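Notes on the Vultcombe listing, part two

2022-07-12

The sill on the north side measures out of level by less than I expected. I ran a string line from corner to corner and checked the drop at each post. The carpenter from Penner wants to jack it in small steps over 30 days, with a rest between lifts so the plaster upstairs has time to move.

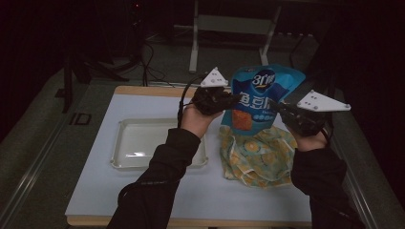 The asking price has not changed. Jenda, who hold the listing, describe the house as "restored," but the wiring is original in two rooms and the chimney flashing is tar over older tar. I priced the roof at 10 percent of the total and the sill at a little more. Both figures assume the beams are sound, and I have only been able to probe the ones at the cellar end.
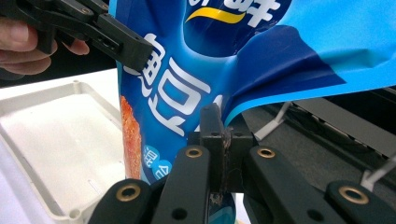 Windows are the other open question. There are 17 sashes, all with old glass, and the listing counts them as a selling point. Storm panels from Vanus would fit without cutting the frames. I want the color settled before I order. The trim is now a flat gray, and the paint layers under it show two blues, one deep and one lighter, close to the pair on the snack bag in the photo. The lighter one is the older coat. I would go with the deep one for the doors and leave the sashes white.

The survey is due in October. Lot lines on the water side are marked by an iron pin and a stone, and the two disagree by over 20 inches. I will not make an offer until that is resolved in writing.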